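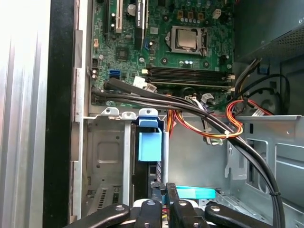 Slide 1. Open tower, side off, four fingers going in.

Can It Do the Bench Yet?
Speaker notes, Aaliyah Ouellet, Tovevine Refurbishing
Tuesday session, Draltby. 16 minutes plus questions.

Opening (leave slide 1 up while people sit down)

Say hello, say where I work. We take in retired office desktops, pull the drives, test what's left and send the good ones back out. The part I want to talk about is pulling the drives. Every vendor I've met in the past year has told me that part is nearly solved.

I don't believe them. I'd like to, because my wrists hurt.

Ask for hands: who has opened a desktop tower this month? Who has done it with gloves on? Keep the glove people in mind, I come back to them.

Slide 2. What the job is

Written down, it looks like a chore a machine should be good at. Open the side. Unplug power and data from the drive. Squeeze the latch, slide the drive out, put it in the bin. Our bench sheet has 9 lines and a new hire learns it before lunch.

The sheet leaves out most of what the hands do. It says "unplug data cable." It doesn't say hold the other cables out of the way with the back of your hand while you do it, or feel for the clip with your thumb when you can't see it, or stop pulling if the wrong thing moves.

Go back to slide 1 for a second if the room looks doubtful. Point at the black cables sweeping across and the colored power wires looping below the memory slots. Cables don't come back to the same spot twice. Lindalva Vasconcelos, who has the bench next to mine, can close a case and open it again and the bundle will have settled somewhere new.

Slide 3. The demo problem

I've sat through 13 demo videos (I kept a list). Pet peeves, in the order they bother me:

Sped-up footage with the speed printed very small.
A case with every cable already tied down.
The same tower each time. Our pallets come in mixed.
The video ends when the part is in the fingers. I want to see it in the bin, and I want to see the next tower.

Hivex is the name we use in the shop for the cell we'd like to have. It's a drawing on a whiteboard. When somebody sends me a link, I hold it up against the whiteboard and ask what it would do with a latch that sticks.

PAUSE HERE. People usually want to argue. Let one person, then move on.

Slide 4. The latch

This is the view I'd use to judge anybody's claim. Look at the blue latch, then at how much black cable runs over the top of the drive area. There's an HDD label on one of the cables, handy for a person who reads. The light blue pull tab sticks out sideways, and the red wires just under it are close to the fingers. You want the tab. You don't want the wires.

Ask the room: which one would you grab first, and how would you know you had it? Wait for an answer. Most people will mime it with a thumb and finger, and they'll tilt their head. Point that out. We get to tilt our heads.

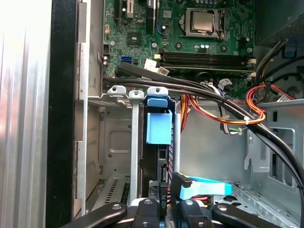 Slide 5. What I'd pay for

I'm not against any of this. I'd sign something this October if it did one dull job all day. My list, read it slowly:

Take the drive out of a case it hasn't met before. Leave the board alone while doing it. If it can't get hold of the tab, stop and call somebody. Keep that up through a whole shift with no engineer standing beside it.

The third one matters most to me. Lindalva gets stuck too. She says so, puts the tower on the side shelf and picks up the next. A machine that knew when to give up would be useful to us well before a clever one.

Our owner, Campbell, asks about cost per unit. Fair question, and I can't answer it, and the sales people can't either until they count the towers a person had to rescue. Ask for that count. If they change the subject, you have your count.

Slide 6. Back to the gloves

Remember the glove people? Thick gloves, one thumb, no feeling in the tips, and you still got the drive out, slowly. I don't know whether the missing piece is the fingers or whatever is driving them. I've heard both from people who were very sure.

So my answer to the title is no, not on our bench. Ask me again when someone will run 4 mixed towers in front of me at normal speed, with the lids closed when they arrive.

Questions. If it's quiet, ask who brought a screwdriver.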